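Stumport floor paint, two-part kit, dark teal

We used the Stumport kit on the floor of our back workroom in January and have lived with it since, so these notes cover wear as well as putting it down. The kit cost 34 pounds a tin and we needed two. It claims 20 square metres per tin and we got slightly less over old concrete.

Mixing is simple enough. The hardener goes in all at once and you have 41 minutes before it starts to drag on the roller. The first coat looked patchy - the second sorted it out. The finish is properly glossy and throws back the ceiling lights, which you may or may not want. 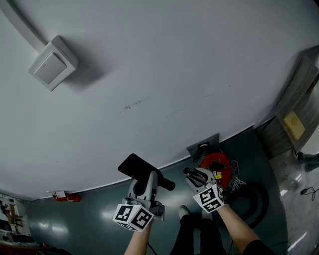

Does the gloss make it slippery?
In dry shoes we have had no trouble, but I would add the Vikiro grit to the second coat anywhere near an outside door.

Cleaning is a mop and warm water. The floor shows dust more than the grey we had before. White walls next to it show every scuff too, so keep some wall paint back for touching up. The thin white skirting needed careful masking, and cheap tape let the teal creep under in two places.

One chip so far, from a dropped vice. The touch-up pot is sold separately, and Lurkarent were out of stock both times I tried. Four stars.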